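**Felt totes for shelf storage: do they hold up, and how do you keep the mouth open?**

**restack_hal** wrote on 12 August 2022:

I'm replacing the cardboard in a utility closet with soft totes. The shelves are Pallwood, fixed height, with 320 mm of clearance. Contents are mixed: extension cords, dust sheets, spare bedding. I looked at rigid bins and don't want them, as they take the same space empty as full.

Two questions. Does felt-type fabric keep its shape on a shelf, and is there a sane way to load one without the opening folding shut?

---

**nhiebert** replied:

I've used black ones from Restine for a couple of years in a linen room. Shape retention depends on the base. With no insert, the bottom edge sags and the corners round off, and after that the bag never sits square against its neighbor. Cut a board to the inside dimensions less 3 mm per side and the problem mostly goes away.

For loading, put the bag upright on a table with the front panel toward you. Don't load on the shelf. Take hold of the top edge close to one side of the rim and lift slightly before anything goes in. Pulling from the middle of the front panel bows it outward and the sides close up. 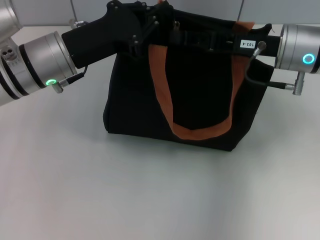 Heavy items go in flat against the base, then the soft items on top. If the rim drops while you're loading, stop and reset it. Pushing against a collapsed rim puts a crease in the panel that takes weeks to relax.

Noémie Hiebert

---

**corvid_shelf** replied:

Disagree on the base board. I fitted boards in all of mine and took them out again. A rigid base concentrates the load at the bottom seam when you carry the bag by its handles, and two of my MacPherson totes let go at exactly that point. Without the board the fabric shares the load. The sag is cosmetic.

---

**nhiebert** replied:

What was in them, and were the board corners radiused?

---

**corvid_shelf** replied:

Hand tools. Corners were square as cut.

---

**nhiebert** replied:

Then I'd blame the corners before the board. A square corner in felt works like a punch. Sand them to the radius of a large coin and tape the edge. I also wouldn't put hand tools in felt at all.

---

**tamsin_q** replied:

Pilling hasn't come up yet. Black felt arrives slightly fuzzy and gets worse wherever it rubs the shelf. Wire shelves are bad for this, and unfinished board is worse. Mine sit on Balstead liner, cut to the full depth of the shelf with the front edge folded under. No visible wear on the base since October.

Lint transfer is a separate issue. I would not store white bedding in black felt without an inner bag.

---

**restack_hal** replied:

Useful, thanks. The Pallwood shelves are finished, so I'll try one with liner and one without. The cords are the heaviest thing going in.

@nhiebert, do you fold the rim down once it's loaded, or leave it standing?

---

**nhiebert** replied:

Standing. Folding gives you a stiffer mouth but costs height, and the fold line becomes permanent. If you need the stiffness, sew a strip of boning into the top hem.

---

**corvid_shelf** replied:

Or fold it and accept the line. Mine are folded 2 inches and I can get a hand in without using the other one to hold the bag. On a closet shelf I care about that more than the crease.

---

**restack_hal** replied:

I have the clearance to fold. Will run the cords tote with a radiused board and a folded rim, and the bedding tote with neither, plus an inner bag. Will post measurements of the sag after a few months.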